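The kitchen table comes back

Walk into almost any house in Comovcombe at four in the afternoon and you will find people at the table. Homework, seed packets, half a jigsaw, a laptop pushed to one side to make way for the bread. I grew up in a house like that and then spent most of my adult life in flats where the table folded down from the wall and could just about hold two plates, so forgive me if I get carried away. I love a big wooden table. I love them scratched, and I love that they seem to be turning up again in homes that had given up on them.

Mathis Courtois has been making them for 11 years, in a low brick workshop behind the old dairy. He trained in chairs, got bored of chairs (his word was stronger) and made his first table for a sister who had moved into a farmhouse at Busside and was eating off a door laid across two trestles. She still has the door. She uses it for wallpapering.

"People come in and talk about colour," he told me, sweeping a pile of shavings off the only spare stool. "I ask them who sits where. Then they look at each other, and that is when we start."

It's a lovely question, and it took me all the way home to answer it for my own family. My father sat nearest the kettle. My grandmother had the end by the window and would not be moved, not even at Christmas, when the rest of us were squeezed in on piano stools and a garden bench. Nothing was ever said about it. You just knew.

Courtois likes a wide top, wider than most shops will sell you, so that there is room for serving dishes down the middle and elbows either side. He likes grain you can feel with a fingertip. He finishes everything with oil, which marks more easily than varnish but can be put right on a wet afternoon with a rag and a bit of patience. I watched him work on a top that had come back from a family in Wullano with a deep black ring on it, from a pan I should think, and he rubbed away at it quite happily while telling me about the soup they do there. He left a faint shadow of the ring. The family had asked him to.

Not everyone can buy a new one, of course, and you don't have to. The Besnard saleroom, two streets from the station, sells old tables every August, and I came away from my last visit with a pine one for 34 pounds — wobbly, painted a truly horrible green, and mine. Stripping it took far longer than I'd planned. Under the green was a cream, and under the cream was a child's name cut into the edge with something blunt, the last two letters running downhill. I've sanded everything else and left that alone.

If you're looking for an old one yourself, get down on the floor and look at it from below. Check where the legs meet the frame, push it from the side, and see whether it sways or only creaks. Creaking is fine. Old screw holes are fine too. Soft, crumbly wood near the feet means damp or worm, and I'd leave that one for a braver person. Measure your doorway before you bid! I say this as someone who had to take a window out.

There is a table in the Comovcombe village hall that is said to be 200 years old. It has been a desk, a stage, a place to lay out jumble and, one wet spring, a bridge over the ditch by the cricket pitch. When I went to see it, there was a whist drive going on at one end and a cake being cut at the other, and I was handed a slice before I had even got my notebook out. I sat down between two strangers, and we talked until the lights were switched off over our heads.
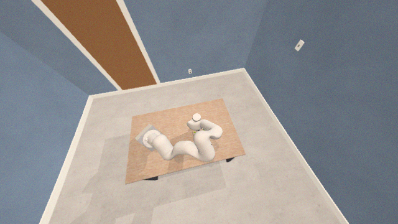
Fine grain and faint streaks in a light orange-brown wooden tabletop.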